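Desk with a hutch or just a plain desk? (small apartment)

plurnden_pete
Joined: April
Posts: 7

Moving into a smaller place and I have room for exactly one desk. My wife wants the kind with a hutch on top so the papers go up instead of out. I've always had a plain flat desk and I like being able to shove stuff to the back. Budget is tight after the deposit. Anybody switched from one to the other and regretted it?

marigold_715
I switched and I'd never go back! I had a flat desk for years and it was basically a landfill with a lamp. With the hutch the bills go in one slot, the stamps and tape in another, and I can see the wood again (most days). Get one with legs and a drawer unit on one side only, so you can stretch out.

Remo Hubmann
Going to disagree with marigold here. I bought a hutch desk from the Hetby line and sold it within a year. The shelf sat right where my monitor wanted to be, so I ended up with the screen pushed forward and my nose practically touching it. If you use a laptop, fine. If you have a big screen, measure first, and measure from the desktop to the underside of the shelf, not to the top of the whole thing like I did. 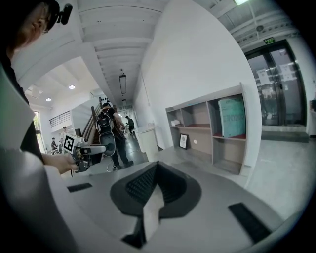
The other thing is light. Mine threw a shadow over everything I wrote by hand, and I do my budget on paper. I stuck a strip light under there and it helped some, but then the cord hung down and drove me nuts - you can't win with that thing. I'm on a plain Neves table now with a filing box underneath and I'm happier.

plurnden_pete
Good point on the monitor. Mine's a big one, it was a hand-me-down from my brother. Hadn't even thought about shelf height.

darnari_fan
Some of you are making this way too hard. Take the hutch off! On the Darnari ones it's a separate piece and comes off with a screwdriver. I ran mine without it for a winter and then put it back when my daughter started school and we needed somewhere for her stuff.

marigold_715
Not all of them come apart, so check before you buy. And Remo, no offense, but that sounds like a monitor problem and not a hutch problem lol

Remo Hubmann
None taken, but it was my neck that had the problem.

quietcorner
We went with gray wood-grain against a white wall and it makes the room feel calmer than the dark oak we had before. It also hides dust pretty well. My one rule is a single flat thing on the desktop and everything else goes up or in the drawers. 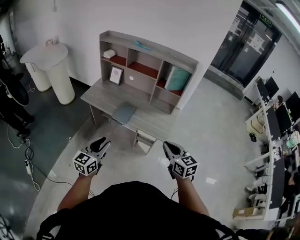 Gray desk with the hutch, drawers on the right.

I'd also say put it on a wall and skip the window. I tried the window first and spent every morning watching the neighbor's cat.

darnari_fan
Hard disagree on the window. I'd lose my mind staring at a wall all day.

plurnden_pete
Okay, update 05/06/2025. We measured and the monitor clears the shelf on the one she likes, barely. Found it used for a good price, and the guy says the top unscrews if we hate it. Picking it up as soon as I can borrow a truck. Does anybody know if the drawer unit has to come off to get it through a narrow door?

marigold_715
Take the drawers out at least, and tape the screws in a bag to the underside. Ask me how I know.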